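Hand gripper pair, pickup station – inspection checklist
Site: Kumley
Checked by: Ieva Jaunzems
Date: 31 Jan 2020

Do left unit first, then right. Power off for items 1 to 3. Write a comment even if it passes, blank boxes are no use to the next shift.

1. Frame and screw caps – OK
All caps seated, no gaps. One on the left unit turned a hair under the driver, snugged it. No thread lock used, ask Metinon if they want it.

2. Jaw travel – OK
Open and close by hand, 60 cycles each unit. Slight drag on left near full open, went away after wiping the rail. Recheck in August with the full strip down.

3. Finger pads – PASS WITH NOTE
Blue pads, no lifting at the edges. Left unit pad has a shiny patch, still grips. Spares: 2 sets in the Brerkine drawer, order more.

4. Soft item hold – OK
Tissue and loose fiber, on the rug. Hold for 60 seconds, no slip. Pick fluff out of the jaws afterwards, it packs in behind the pads and then item 2 starts draging.
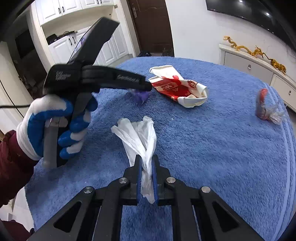

Photo: I. Jaunzems / Kumley

Glove on for this one. Blue rubber palm type, not the thin ones. Keep fingers on the grey handle and off the jaw housing.

Tissue clamped in one gripper, purple tuft in the other. Dont swap items between units halfway, log gets confusing.

5. Wrapper pile – OPEN
Pile goes on the blue towel, towel flat on the tile. Mix of foil, clear plastic and printed bags. Jaws wide open before coming down on it. Target is 160 picks per shift check, did not finish the full run today, so leaving this open.
Clear film is the worst – pad wants to slide on it. Wipe pads with a damp cloth, let dry, try again before blaming the force setting.
Fridge door to be shut before the run starts, also shoes kept on the mat and out of the walkway.
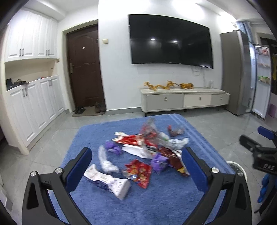

6. Cables and floor – NEEDS ACTION
Tie up anything that crosses the walking path. Radu cable clips are fine, tape is not.

7. Sign off
Items 1, 2, 4 closed. Item 3 watch. Items 5 and 6 back to me when done – initials next to each please, not one set at the bottom.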